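Ticket 772 - Mesov interim module, sample size re-est gives different N on rerun
Product: Mesov (adaptive designs add-on)
Site: Wastley
Priority: high
Status: resolved, watching

Reported
Interim for the Undader trial. Ran conditional power at the planned look, got a new N. Reran after lunch, same data cut, same seed, N is up by 12 per arm. Unblinded stats team only, please don't forward outputs to the sponsor side.

Update 1, 9:40
Can't reproduce on the test server. Same licence, same script. Asked site for the log file and the boundary table.

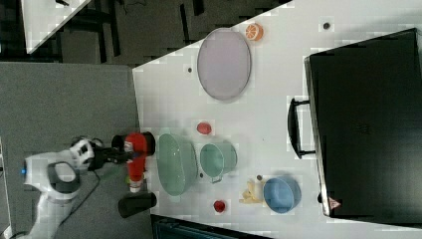 Gripper closed on the red bottle, white table.

Update 2
Log arrived, wrong one (simulation run, not the analysis). Asked again.
Meantime checked the usual stuff:
- seed is fixed, yes
- alpha spending O'Brien-Fleming type in both
- max N cap is set the same
- information fraction... differs in the third decimal. Hmm.

Update 3, 2:15
Right log now. First run used 4 strata, second used 3. One of the small centres got merged by the pooling rule becuase the threshold was at 20 patients in the second run. Default in the config is no pooling. Somebody's local settings file is overriding it.

Update 4
Site says they never touched the settings. File was last written in March, by the Sayegh import tool when the centre list got refreshed. Tool writes its own pooling threshold whether you ask for it or not. Only gets picked up if the session is restarted, so the morning run missed it and the afternoon one didnt.
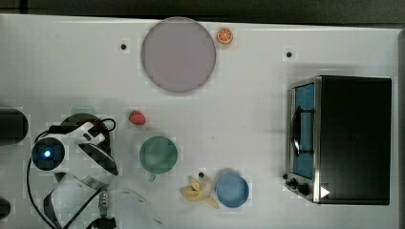
Plate, toy orange slice and black toaster oven on the tabletop.

Workaround
1. Close Mesov.
2. Rename the local settings file, don't delete.
3. Reopen, check pooling reads "none".
4. Rerun the interim, compare strata in the log header before looking at N.

Update 5
Site reran twice with a restart in between. N matches the morning run both times. Conditional power matches too, to all the decimals we print. Runtime roughly 12 minutes each, normal for them.

To do
- bug raised against the Sayegh import, shouldn't write analysis settings at all
- pooling threshold to be printed on page one of the report, currently buried in the appendix
- check whether other Wastley trials imported a centre list since March

Leaving open til the import fix is in the next build.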